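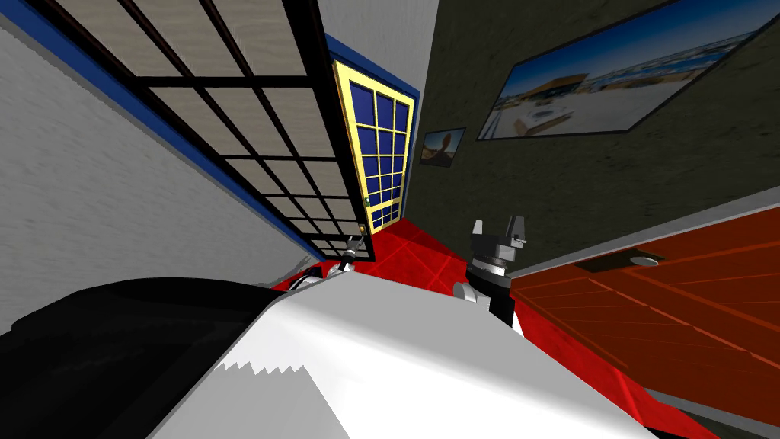
My aunt Itzel Ponce finally agreed to write down how she paints a door. I promised to post it, so I make a short thread.

First, she does not hurry the washing. Warm water, a little soap, then clean water, then she goes away for the night. Old houses in Skikcombe have kitchen grease on everything, even upstairs.

She sands by hand with 100 paper. I asked why not the machine. She told me the machine eats the corners, and the house is from 1906, so the corners are already tired.

Yellow is the most difficult color, she says. It covers badly. She puts one gray coat under it and then 3 thin coats of yellow. With two coats you still see shadows near the handle.
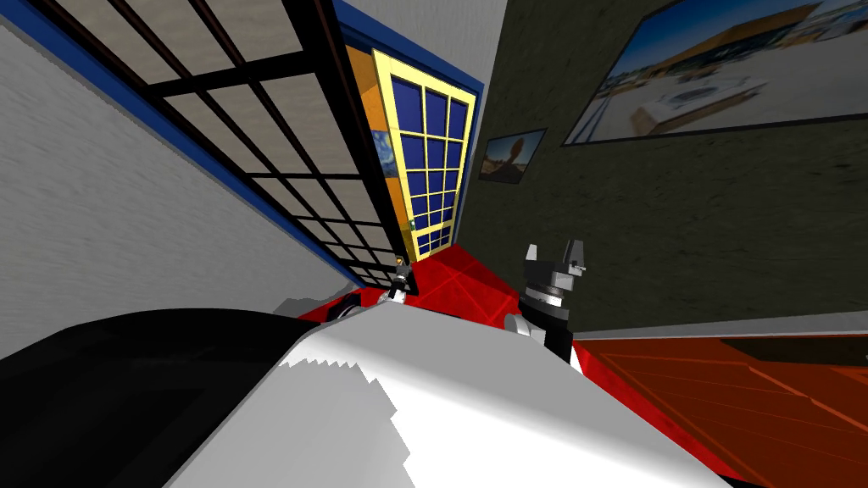
For the narrow bars between the panes she uses a small angled brush and no tape. I tried without tape also. I spent the next evening with a razor blade.

Evaristo Robles asked me in the comments of my April post if oil paint is better. She used it until 2000. Now she buys water paint, for the smell, and she complains that it dries too fast in summer.

Do not close the door the same day! Mine was stuck to the frame and I pulled a long strip of paint off it.

Next I will ask her about floor tiles and what she puts on the joints. If you have questions for her, write them under this post and I will bring them on my next visit.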